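Equipment Review: Plameo Tabletop Collection Kit
Prepared by the Lorkley Applied Automation Laboratory
October 21, 2018

The Laboratory purchased the Plameo Tabletop Collection Kit to support its work on household handling tasks. The kit is sold for the recording of demonstrations: an operator guides the arm through a task, the motion and camera streams are saved together, and the resulting examples are used to train a control policy. This review covers the kit as a recording tool. It does not rate any policy trained on the results.

Contents and installation

The kit consists of a set of kitchen props and toy foods, printed task cards, a calibration sheet, and a license for the Wavaler recording software. The arm and the table are purchased separately. Installation took two staff members one afternoon, most of it spent on the camera settings. The printed guide is clear as far as the first calibration and thin after that. Page references in the section on time alignment point to an earlier edition, and the Laboratory had to ask the supplier for the correct pages.

Props and task cards

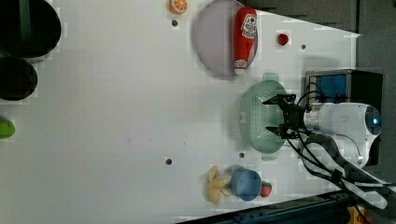 The task cards are the strongest part of the kit. Each card gives a starting layout, a goal, and a short list of permitted variations, so that two operators on different days will produce examples that can be pooled. Layouts call for a mixture of shapes and stiffness, and the props serve this purpose well. An oval colander with a handle tab at each end offers the gripper several reasonable approaches, while a bottle lying on its side on a plate requires the operator to think about clearance before closing the jaws. The small toy fruits are the hardest items on the cards. New operators should leave them until the second session.

One reservation concerns color. Several of the props are pale, and on a white table they separate poorly from the background under strong overhead light. The Laboratory lowered its lights and saw better results in the recorded video. The supplier does offer a gray table cover at extra cost. It was not tested for this review.

The cards also assume that operators will reset the layout by eye. This is adequate for general practice. Where a study depends on exact starting positions, users will need to prepare their own templates.

Recording software

Wavaler opens quickly and presents one window per camera, with a control strip along the bottom. Starting and stopping an episode is done by foot pedal, which leaves both hands free for guiding. An episode may be marked as a success, a failure, or a discard at the moment it ends. Labels can be changed later, and the change is logged. 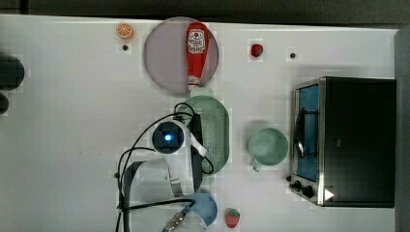
The discard label deserves careful use. During the trial, operators tended to discard any attempt that looked clumsy, including attempts that reached the goal after a correction. Such corrections are useful to a learning system, which will otherwise see very few examples of recovery. The Laboratory now instructs operators to discard only when the equipment faults or the layout was set incorrectly. A note to this effect on the task cards would help other users.

Over the trial period the Laboratory recorded 80 episodes. Of these, 34 required a change of label on review, nearly all of them from discard to success. Export completed without error in every case but two, and both of those episodes were recovered from the automatic backup. File names follow a fixed pattern that cannot be changed in the settings. This is a minor matter for a single team and a real burden for a group that already has a naming standard.

Cable management

The supplied clips are too few and too weak. Cables that hang in loops near the gripper may enter a camera view or pass over a prop during a reach, and a policy may come to treat them as part of the task. The Laboratory recommends that operators check the cable path before each session and keep it consistent throughout a collection. The clips from the older Heo kit fit the same arm and hold better.

Support

Inquiries sent in June were answered within 4 business days. Replies were courteous and complete. Replacement props may be ordered one at a time, a welcome change from suppliers that sell only full sets.

Recommendation

The kit is recommended for teams that are beginning to gather demonstrations and that want a common set of tasks from the first day. Teams with an established recording process will find the task cards worth having, but should confirm that the fixed file names will not interfere with existing storage. The Laboratory will keep the kit in service and has asked the supplier to correct the guide before the next printing.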